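Debounce and Its Discontents: Input Delay on Three Budget Gaming Mice
Maximiliano Bravo and Abelardo Quiroga
Final report, Computer Hardware Lab
1 December 2022
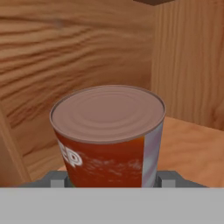 1. Why we did this

Every gaming mouse sold today promises to be fast. The boxes say so in slanted letters, which we take to be the industry's symbol for speed. We wanted to know how long a cheap mouse takes to tell the computer that its button has been pressed, and whether the settings in the software change that by an amount anyone could measure with student equipment.

We tested the Godeck, the Kairys and the Stuvex. All three are wired, all three have lights, and only the Stuvex lets you turn the lights off without creating an account.

2. Debounce, briefly

A mouse button is a small metal switch, and when it closes, the contacts bounce for a moment. Left alone, one click can register as several. The firmware deals with this by ignoring changes for a short window. Some firmware reports the click at once and then goes deaf, and some waits for the signal to settle before saying anything. The second method adds delay to every click. None of our three manuals mentions which method is used, although the Kairys manual does find room for a page on wrist stretches.

3. Setup

We soldered two thin wires across the left switch of each mouse and closed the circuit with a transistor driven by a microcontroller board. The same board started a timer. The test computer ran Nastus, a small logging program Abelardo wrote in April for another class and has been defending ever since. When Nastus saw the click, it sent a signal back to the board over a serial line and the timer stopped.

The serial line has a delay of its own. We measured it separately with a loopback test and subtracted the median. This is less elegant than a USB analyzer and also much less expensive.

4. Results

We planned 933 clicks and kept 857. The rest were thrown out when the Godeck's wire came loose and it spent part of an afternoon clicking on its own.

With default settings, the Stuvex had the shortest median delay and the Godeck the longest. Setting debounce to its minimum helped the Godeck a good deal and the Kairys not at all. We suspect the Kairys slider is not connected to anything. Maximiliano moved it from one end to the other 335 times by script, and the readings never budged outside their normal spread.

On its lowest setting the Godeck also began to double-click, up to 2 extra reports per press. Fast, certainly.

5. Problems

We had one unit of each model, so everything above may describe three particular mice and no others. The transistor closes the circuit more cleanly than a finger closes a switch, which probably flatters all of them. We also ran the Stuvex last, after we had gotten better at soldering.

6. Next time

Strain relief on the wires, a second Kairys, and a version of Nastus that writes its log before it crashes. The Godeck has been put back together and works fine, apart from the left button.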